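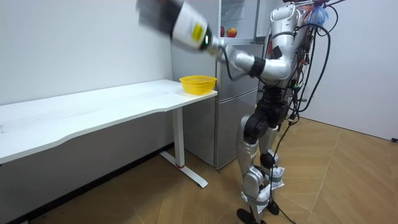

According to Amado Enriquez, a central bank can hold any exchange rate it likes, provided it is willing to give up everything else it likes. He put this on the message board after Unit 5, and I have stolen it for Unit 6.

Filed under: Course Notes > Money and Trade > Fixed Exchange Rates

Print this page | E-mail to a friend

Unit 6. Pegs, reserves and how to lose both

A peg is a promise. The central bank says one unit of its money will buy a fixed amount of somebody else's, and then it stands in the market all day buying and selling to make that so. If people want less of the local currency, the bank buys it with foreign reserves. If they want more, it sells. The second problem is much more pleasant and gets very few chapters in the textbook.

Our working case is Illedia, pegged at 6 crowns to the dollar. In April the central bank held reserves of $980 million. Its main export customer, Saldale, had gone into recession, its import bill had not noticed, and the finance minister gave a speech saying there was no question of devaluation. Students should learn to read that sentence. It means the question has been asked, probably by the minister.

What happens next, in order:

1. Exporters leave their dollars abroad a little longer.
2. Importers pay their bills a little earlier.
3. Reserves fall, with no speculator yet in sight.
4. The speculators read the reserve figures, which are published.

By the end of the summer Illedia was down to $600 million. Look at the bet from the other side. If the peg holds, the person who sold crowns loses a bit of interest and a fee. If it breaks, he makes a great deal. A lopsided bet attracts customers, and the customers help to make it come true.
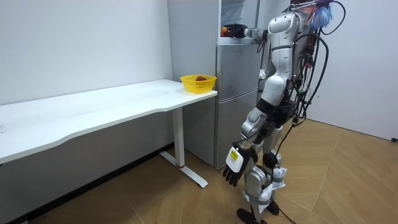

At the refrigerator, upper compartment open.

The standard defense is to raise interest rates so that holding crowns pays better. Illedia went to 11 percent. This works on paper, and it sometimes works off paper too, but mortgages and small firms borrow at those rates as well. Compare Alitari, which had done its borrowing in dollars and so could afford neither the high rates nor the devaluation. (Its bankers described this as being fully hedged. See the reading by Treloar, chapter on mismatch.)

Now the part everyone drops marks on. Capital can move freely, the rate can be fixed, and the bank can set its own interest rate – pick two. Writing "it depends" in the margin does not get you a third.
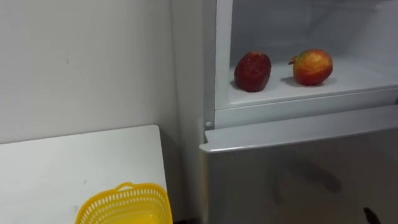

Capital controls are the usual way of dropping the first one. They buy time, and governments tend to spend it on more speeches. For the seminar, work out which of the two Illedia had picked before the summer, and whether the rate rise changed the pair or merely made it hurt.

Problem set is due before the next unit. Show your balance sheets. A reserve loss has to appear on both sides, however much it would prefer not to.

Comments

marginal_ray: Is the 11 percent nominal? Treloar uses real rates and I got a completely different answer for the defense.

Amado Enriquez: Nominal. Also I would like my quote back after the exam.

tessellate: Why didn't they just borrow reserves from Saldale? Sorry if that's in Unit 7.

Course notes: It is in Unit 7. It does not go well.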